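**Gripper comparison — minutes of the April meeting**

Place: small meeting room, Prutville site. Start 9:30, end 11:10.
Present: the Prutville bench group, two from Zotthorpe, one from the Hultow software side (by phone, joined from point 2).
Minutes taken by the Prutville bench group.

**1. Minutes of the last meeting**

Accepted with one correction. In point 3 we wrote that the long fingers were ordered. They were only requested. The order went out after the meeting.

**2. Results of the first comparison**

The two finger sets were compared on the same task: take a small light object from a shallow metal tray and put it in the wire basket. Each set had 84 tries, divided over four working sessions. The controller settings were kept the same for both sets.

- Set A (block tips): 24 failed tries.
- Set B (narrow tips): 27 failed tries.

Zotthorpe remarked that the difference is too small to choose a winner, and the meeting agreed. What is more useful is where the failures happened. With set A most of them were at the pick, when the tips came down on the tray and the object moved away toward the rim. With set B the pick was better, but the object turned between the tips on the way up and was lost over the table.

It was asked if thin objects should be counted apart from the leafy ones. Yes, from now on. The old log sheets do not have this column, so the first results stay as they are.

**3. The metal tray**

There was a long discussion on this point. The round steel tray gives reflections of the arms, and Hultow reported that the detection sometimes takes a dark streak for an object. Three proposals were made:

1. Change to a matte plastic tray.
2. Keep the steel tray and change the lights.
3. Keep everything, and let the software ignore the streaks by their shape.

Zotthorpe is against the first one, because their customer works with steel trays and will ask about it. The second was tried for a short time before the meeting, without a clear result. Decision: we keep the steel tray for the comparison and do one extra session with a matte tray, only to have a number beside it. Hultow will look at the third proposal but does not promise a date.

The white cloth at the back stays. It has some folds, and Hultow confirmed that these do not disturb the detection.

**4. Two arms over one tray**

When both arms work at the tray, the free space between them is very small. In the last session the controller stopped four times with a distance warning, although there was no contact. The limit in the controller was set for the old, shorter fingers and was never changed.

It was proposed to make the limit smaller. The bench group prefers first to measure the real outer size of each arm with brackets and cables included, and then to set the limit from this. Agreed. Until then the two arms run at reduced speed when they are over the tray together.

**5. Cables**

The thick cable behind the wrist makes a wide loop and comes down to the table. So far it was never caught, but with the basket moved closer the risk is higher. Bainbridge offered by mail a guide clip that could fit on the wrist. We will ask for two pieces and for the drawing — the last time we received the clip without the drawing and had to measure it ourselves.

**6. Cameras**

Short point. The overhead view is good for the basket and poor for the tray when both arms are down. A lower side position will be tried. The calibration must be repeated after each move of the camera, also after a small one. Please write this in the log.

**7. Actions**

- Prutville: measure both arms with everything mounted, and send the sizes to Hultow.
- Prutville: new log sheet with a column for object type.
- Zotthorpe: send the remaining narrow tips and the screws that belong to them.
- Hultow: proposal for the new distance limit, after the sizes have arrived.
- Prutville: order from Bainbridge, two clips with drawing.

**8. Next meeting**

In May, same room, 9:30. The state of the bench is added below, and the draft was sent to all sites for remarks.
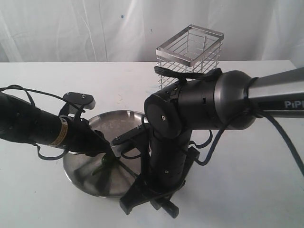

Hultow asked, after reading the draft, that point 4 should also say which controller version gave the four warnings, and whether the speed was already reduced at that moment. Without this they can not compare the warnings with their own log. Prutville will add both to the final minutes.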